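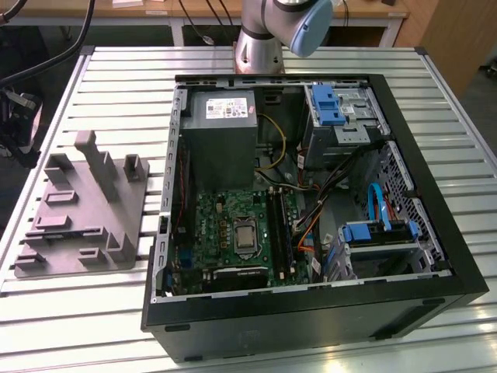

Do I really have to lay the tower on its side, one reader of the Brendura guide wanted to know, when mine has always been opened standing up? Well, you don't have to, but I'd do it anyway! Small screws dropped into an upright case love to roll under the motherboard, and you need both hands for the memory.

Section 4. Opening the case and adding memory

Before you start: shut the computer down from the menu, switch it off at the back and pull the power cord. Then hold the power button in for a few seconds. I also move my coffee to another room (ask me about the keyboard sometime).

1. Lay the tower down so the side panel you're taking off faces up. Any big, flat table will do. I like one with a rim, but watch for grooves in the top that can swallow a screw.

2. Undo the screws along the back edge, slide the panel toward the back and lift it away. Put the screws in a cup.

3. Touch bare metal on the case with your fingertips, and do it again every time you come back from answering the door.

CAUTION: Never open the power supply. It's the gray box with the printed label, and there's nothing inside it for you or me to fix.

4. Find the memory slots. In a layout like this one they're the two long black strips next to the processor, with a light-colored latch at each end. Leave the processor's metal bracket alone!

5. Ease any cables out of the way. Don't unplug them if you can help it. I once spent almost 17 minutes working out where one thin little cable went, muttering the whole time.

6. Press both latches outward, line up the notch in the new stick with the bump in the slot, and push down evenly on both ends until the latches click.

NOTE: The Westdale kit, part 488, comes as a matched pair, so fit both sticks. Older Brendura towers may want a different part, so check the list at the back.

7. Look for loose screws, put the panel back, stand the tower up and plug it in. If it beeps and the screen stays dark, power off, unplug and reseat the memory. Mine took two tries.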